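Czesław Szewczyk has opened 201 desktop towers since March, and he still grins when a side panel comes off. "Every one is a little different inside," he says. "You think you know the layout and then somebody put the latches in a new place. I love that!"

He runs the teardown bench at Kuvora, a small refurbishing shop that takes in old office computers, sorts what can be saved and sends the good machines out again. On the morning I visited he had a Dell to get through, and he talked about it the way other people talk about vintage motorcycles.

"Look at the blue clips, the blue drive latches," he told me. "Somebody sat down and thought about the person who'd have to fix this one day. You follow the color and you're halfway there."

His habit is to lay the tower flat before touching anything. Cards come out first, then memory, then drives, and the power supply waits until he has traced every bundle of wires (he learned that at Peltus, his last job, after pulling a plug he shouldn't have). The boards get checked and shelved. Plenty go back to work.

"A school called us for 65 machines," he says, beaming. "Sixty-five! All of them from parts people had given up on."

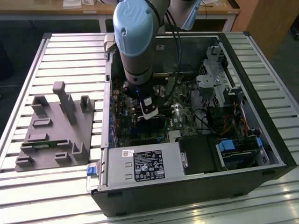 What should come out of an old tower first?

The expansion cards, once the power cord is unplugged and the case is lying flat. With those gone there's far more room to reach the memory and the cables.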